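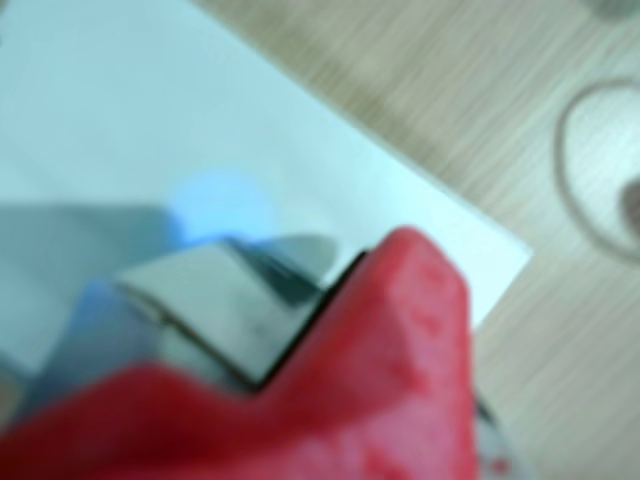
Bilau Shared Laundry is open every day from 6 in the morning, and residents of both buildings can use it with the same key card. You do not need to book a machine, but the large dryer is in high demand in November, when the balconies are too cold for drying. The door of room 409 is matte red, the same kind of red as the big blurred shape in the photo, so it is easy to find when you come from the elevator.

How do I pay?
Load money on your card at the desk in the Ponthorpe building. One wash costs 3 dollars and drying is included up to 40 minutes. Coins are not accepted anymore.

Can I wash a comforter or a rug?
A comforter, yes, in the large machine only. Rugs with a rubber back are not allowed – the rubber comes off in small pieces and blocks the drain. For these we recommend Sandhu Cleaners on the corner, they are used to it.

What happens if I leave my clothes in the machine?
After 18 minutes another resident may take them out and put them on the shelf. Please do not be angry with this person, it is a house rule.

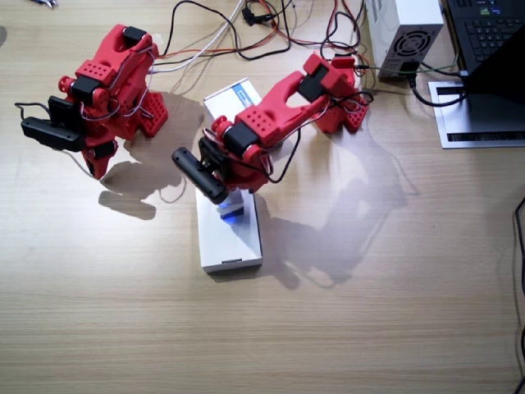

Which detergent can I use?
Any liquid detergent for normal machines. Please do not use powder in the two machines near the window.

I lost my key card. What now?
Write to the office with your apartment number and we will block the old card the same day. The money on it is moved to the new one.

May I park in front while I unload?
Yes, for a short time, but keep the ramp free.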